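Forums > Small Spaces > Play and Craft Tables > Show your layout

Black tabletop, white work surface: who else is doing this?

wences_olvera wrote:

OK, I have to share this, I'm way too pleased with it. For ages I laid out the little-kid activities on a pale wood table and everything just melted into everything else. White cup, beige box, clear tray, and you'd lose the eraser while you were looking right at it. So I went black for the tabletop, with one bright white surface in the middle to work on. What a difference! The colors jump out at you.

The rule I'm trying is a back row for things that stay put, and the middle for whatever's being used. Back row is bottle, slot box, cup, tray. Markers stay close to the board, and the eraser goes on the left where a small hand can find it (my niece is two and she will absolutely use her sleeve if it's any farther away).

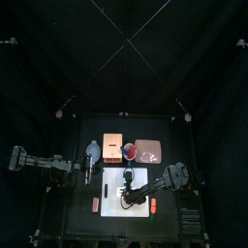

Back row along the far side, board in the middle, pink eraser over on the left

Questions for the group: is four things in the back row too many? And would you put the orange marker on the board with the black one or keep it off to the side like I have it?

brisa_v wrote:

Love the contrast! I'd never have gone with black, I'd be scared of fingerprints, but that pink tray looks so cheerful against it.

I'd put both markers on the board. When one is on and one is off, mine think the one that's off isn't allowed. Then I get asked about it. A lot.

Four in the back is fine by me. The little cloud in the tray is adorable, by the way.

farzad_a wrote:

Going to disagree with Brisa, in a friendly way. One marker on the board, everything else off. If you put two down, you get a kid with a marker in each fist, and I have the baseboards to prove it.

I'd also lose the bottle. The slot box, the cup and the tray all give you something to put things into or take things out of. What's the bottle for?

wences_olvera wrote:

Pouring practice, with dry rice! I do admit it takes up a lot of room lying down. It's a light blue see-through one and she likes watching the rice slide up the neck, so it would be a hard sell to get rid of it completely. Maybe it comes out on its own turn.

teo_lozano wrote:

Chiming in for the bottle. Rice pouring bought me 20 minutes of peace in February when we were all stuck indoors, and I'd pay good money for that again. But put a tray under it. Put a tray under everything. Stosteck has shallow ones with rounded corners and I've stopped being embarrassed about how many I own.

farzad_a wrote:

A tray under everything is how you end up with no table.

teo_lozano wrote:

You say that like it's a bad thing!

nsandoval wrote:

Hi all, I teach a toddler room and read this forum more than I post. My two cents is that the order across the back matters more than how many things are in it. We go left to right from the thing that needs the most help to the thing they can do alone. With your lineup I'd try bottle, box, cup, tray exactly as you have it, so you may have hit on it by accident.

I do think the cup is working too hard. Tall utensils in a small round cup will tip the second somebody grabs one by the end. Either a heavier cup or something around the base of it.

Markers: I'm with Farzad, one at a time. Sorry, Brisa.

brisa_v wrote:

Outvoted! I'm still doing two.

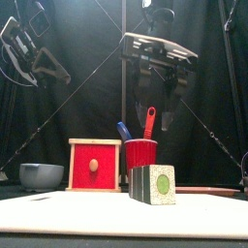 Posted by Wenceslao Olvera (wences_olvera), May 2018

Natalia, you're so right about the cup. A red cup at least is easy to see on the white, so that part I'm happy with, but the tipping is real. I've been experimenting with pulling a few of the household bits forward onto the white board and giving them their own little group. It feels much more inviting to me than having them lined up at the back like a store shelf. You sit down and there's something right there to pick up!

The downside is you lose drawing space. I don't see a way around that unless I swap the board for something bigger. Has anyone used a big sheet of plain paper in place of a board? I have a 442 sheet pack from Pillance that I bought for a project I never started (don't ask) and I'd love to have a use for it.

teo_lozano wrote:

Yes! Paper all the way. You can lay it on the diagonal and it covers a ton of table, and when it's ruined you fold it up and get another one. It does slide on a slick top, so use a bit of painter's tape under two of the corners. I've also used the Darnel rolls and they curl like crazy, so stay with flat sheets.

farzad_a wrote:

Paper's fine for drawing and lousy for wiping. If the whole point of the eraser is that she gets to erase, you've taken away the best part. My son doesn't care about the drawing at all. He draws one line so he can rub it out.

brisa_v wrote:

Ha, mine too. But you could just do both, no? Board one time, paper the next. Keeps it fresh.

wences_olvera wrote:

Both it is, I think. I did the paper version and I'm really into it. The cup now sits with a shallow clear tray, which takes care of Natalia's point and makes Teo happy. And the slot box gets pulled in close at the left with its top facing up, so you look straight down at the slot and the little round hole.

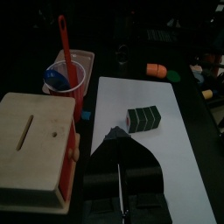 So the thing I keep going back and forth on is how much to leave out at the start. My instinct is to put out every fun thing I own, and then she doesn't know where to look and goes off to find the cat. With one chunky foam block on the paper and a small one off to the side, she goes right for the block, and then the box, and then she remembers the scoop. I like that order a lot! It gives the drawing stuff a rest too.

The box came from Palacios, the woodshop by the bus depot, and it's picked up a few scuffs, which I've decided I like. I thought about sanding the top. Has anyone done that on unfinished wood and been glad they did?

nsandoval wrote:

Leave it! A light pass with a fine paper if you feel any splinters at the edge of the slot, otherwise scuffs are just scuffs. Ours are years old and look it. Do check that the knob is tight every so often, they work loose and then they go straight in somebody's mouth.

I really like the single block on the paper as a starting point. I'm stealing that.

farzad_a wrote:

I'd sand it, but I sand everything. 390 grit doesn't exist before anybody asks, I once wrote that on a shopping list and got a look at the hardware store. Go with 400 if they have it.

teo_lozano wrote:

What did you use on the tabletop? Paint, or was it black to begin with? My table is an awful orange pine and this thread has me wanting to do something about it this weekend.

wences_olvera wrote:

It was black already, so I can't help you with paint. Start a thread though, I'd read every post of it! And take a before picture, I always forget to.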